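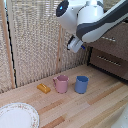
Setting the Small Table
Notes for Unit 6, Household Basics (evening section)
Instructor: Wulan Harahap

Last unit we folded fitted sheets and several of you stopped speaking to me. Tonight is gentler. We are putting cups on a table.

You will say you already know how. I have been to your homes, some of you, and I have reached across a hot teapot to get to my own drink. So, from the top.

Start with the surface. Clear it, wipe it with the grain if it has grain, and let it dry before anything goes down. A bare wood top needs no cloth for a snack or a cup of tea. If you own a cloth you're proud of, use it, but iron it, and remember that somebody's elbow will drag it.

Next, what stands around the table. Drawers need room to open. I once set up a lovely corner with every chair tight against the cabinet, and the spoons were in the cabinet. Guests were moved twice. Open the drawer all the way, see where it ends, then decide where people sit.
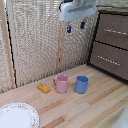 Spoons come out of the drawer before the guests come in. Same for napkins, and for the sugar, which in my house lives in a third place known only to my sister.

Now cups. The argument from August is still going, so I'll give both sides. Shagufta Tanoli, who teaches the daytime section, wants matching sets and nothing else. She has the Evero white, service for six, and has never chipped one. I say mixed is fine if the pieces are near each other in height and don't fight over color. Two soft colors get along. Two loud ones are a traffic accident.

Handles: turn them all the same way. A cup with no handle can go anywhere, its one real talent. Don't fill it to the brim with something hot, or your guest will have to carry it like a baby bird. 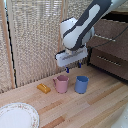
Pink mug with a handle, blue cup without, plate with a floral rim

Plates go down before cups. A patterned rim does a lot of work, so keep the rest plain and resist the urge to add a candle, a pinecone or (you know who you are) confetti.

Spacing is where most of you lost points. Leave a hand's width between one piece and the next – your own hand, flat, fingers together. Less than that and sleeves get involved.

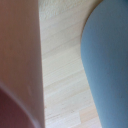

Crowding always looks fine from your chair. Get down to table height and look along the wood. If you can't see a clear strip between two things, move one.

For next time: set a table for two at home using only what you own, and write half a page on what you moved and why. Shopping trips don't count as homework. Bring a dish towel.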